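# Basketball uniform

A **basketball uniform** is the set of clothes a player wears on court: a sleeveless jersey and a pair of shorts, usually in matching colors. It is one of the simplest outfits in team sports, and one of the most fun to trace through the years, with hemlines going up and down like a slide whistle!

## Early years

The first players wore whatever they had, often long gray trousers and wool shirts borrowed from other sports. Wool was warm, heavy and itchy, and early teams added belts and knee pads on top of it. Lighter cloth slowly took over, and by the middle of the twentieth century shiny satin was a favorite with teams that wanted to sparkle under the gym lights.

## Shorts

Shorts were very short through the 1970s and into the 1980s. Then, in the 1990s, they dropped to the knee and below, and for a whole generation of fans that baggy shape simply *is* basketball. Shorter cuts have since come back.

## Local collections

Small collections keep wonderful things that larger museums pass over. The Turcotte collection, put together by Nabila Slaoui, holds 800 school and club uniforms, among them 20 complete sets from the Fillari city league (warm-up jackets included, a real treat for anyone who loves old snaps and zippers).

## Color and trim
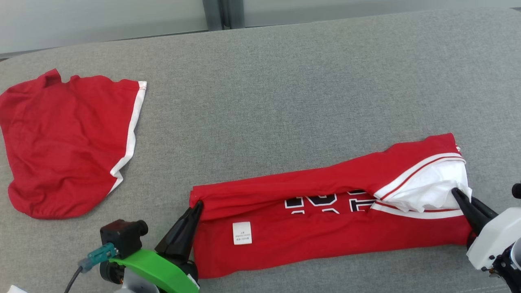
Trim is where designers get to play. A jersey may have piping at the neck and armholes, and the shorts often carry a band of a second color down the side, which helps the two pieces read as a set even from the top row of the stands. White on red is a classic pairing, as in the side stripe on these shorts, and it stays sharp at almost any distance. Other teams go for three or four colors at once, and the results can be glorious.

## Care

Modern uniforms are mostly polyester and are washed cold, inside out, with no fabric softener. Printed numbers can crack in a hot dryer, so many teams hang their jerseys to dry.

## See also

- Sneakers
- Warm-up suit
- Jersey number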